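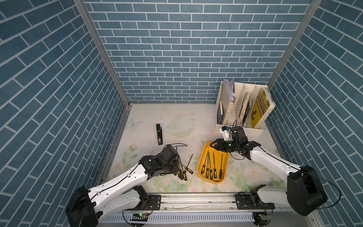 Can't decide how to store a mixed screwdriver set, any ideas please. Moved to a flat in Grarnbridge in June and the only proper work surface I've got is one desk, so tools and paperwork end up living on the same mat. At the moment there's a yellow tray with five screwdrivers in it, four more lying on the mat to the left of it, and the post and books are stood up in the white file organiser in the corner. All the handles are the same black and yellow, so when I want a particular one I pick up three wrong ones first. Tray is the right sort of length I think but once they're all in they roll onto each other and I'm back to rummaging. Don't want a big toolbox, no shed, no garage, and landlord won't have anything screwed to the walls. Drawer under the desk is full of chargers. What do people do? Also is it daft to keep tools next to letters, my sister says it is. Budget 15 quid, could go a bit over.

Thanks in advance
pemberlow

Posted by dovetail_mags

Not daft, mine are next to the gas bill.

Keep the tray. Honestly trays are fine for screwdrivers, the rolling is the only thing wrong with them. Get some of that rubbery drawer liner, the bobbly stuff on a roll, cut a bit to fit the bottom. Couple of quid at the market. Handles stop sliding straight away.

Then the wrong-one problem. All handles at the same end, like you've got them, but that means you see the handles and the handles are what's identical. So mark the ends. Dab of nail varnish on the butt of the handle, one colour for cross heads, another for flat. I did red and white. White wears off quicker, no idea why, needs redoing every so often. Let it dry overnigth or it sticks to the liner, ask me how I know.

If you can't be bothered with varnish, a twist of coloured tape round the neck of the handle does the same job but goes gummy in the end.

Order in the tray: flats on the left, crosses on the right, small to big. Sounds fussy. Takes two days to get used to and then you do it without looking.

If nine won't go in side by side don't stack them. Measure it first with the handles touching, handles are the wide bit. You can put every other one the opposite way round and get more in, but then you've got a tip pointing at your hand half the time so I wouldn't.

Posted by Kaede Tanabe

Agree with the liner, disagree on the tray a bit. On a desk you also write at, the tray eats the space. Mine's 80 cm wide, the desk not the tray, and anything flat on it gets moved ten times a day.

Stand them up. You've already got the idea with the books and papers, same thing for tools. Options:

block of scrap softwood, drill a row of holes a bit wider than the thickest shaft, sand the bottom, done. Handle sits on top of the block, shaft down the hole. Cost me nothing, offcut from a mate. Make it deep front to back or it tips when you pull one out

or a tool roll. Paltia do a canvas one I've used for years, pockets are a bit tight for fat handles so try before you buy if you can. Rolls up and goes on a shelf when you're doing paperwork. Downside, you have to unroll it every single time and if you're lazy like me they don't go back in

Don't use a mug. Everyone says mug. Goes over as soon as you put the long ones in.

With the block you can write the size on the front edge in pencil, so you know whats missing as well. Tips are hidden so you do need the labels.

On the letters thing, only problem is grease. Wipe the shafts before they go back, old sock will do. I wrecked a Manmont council tax letter with oil off one and had to ring up for a copy. Also give the mat a brush now and again, grit gets on the tips and then scratches whatever screw you're on next.

Posted by bob_r_1,948

have you thought about getting rid of some. i had loads and only ever use 2. the rest went to my son in law. keep the ones you use in the tray, the spare ones in a bag in the wardrobe

also if you're doing a Moen tap or anything like that check what it needs first, might be an allen key and you'll have got them all out for nothing

Posted by pemberlow

Cheers all. Going with liner and varnish for now as I've got both. Might try the block if I can borrow a drill, Kaede what diameter did you go for??

Posted by Kaede Tanabe

Didn't measure, sorry. Whichever bit the fattest shaft dropped through without catching. Try it on a bit of scrap first.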